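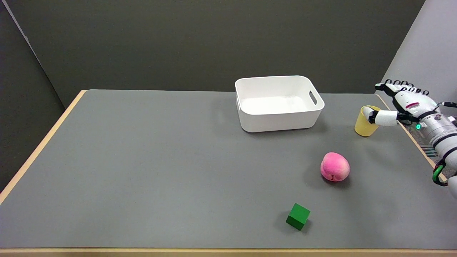

So I'd told Ryu to put everything in the bin, and Ryu wanted to know what I meant by everything.

Fair enough! I'd written the planner myself, back in June, on the train home from Didasia, and I'd left that word as loose as a button. The cup scored 90 for "graspable", the peach got 32 (the grasp model has always been funny about peaches) and the cube sat in the queue behind them, perfectly happy. Then the log said: is the table part of everything?

I typed no.

Is the bin?

"You can't put a bin in itself," I said, out loud, to a terminal, at five in the morning.

There was a pause of about 6 seconds, which is ages for a planner. I watched the fingers on the cup and ate a biscuit. I'd swapped the old search for Peltora that week and it did like a good long think.

Then a new line came up, in the plain grey text I'd picked for warnings.

Is the person part of everything?

I put the biscuit down, pulled my chair back a bit and went looking for the line where I'd defined "person". I hadn't written one.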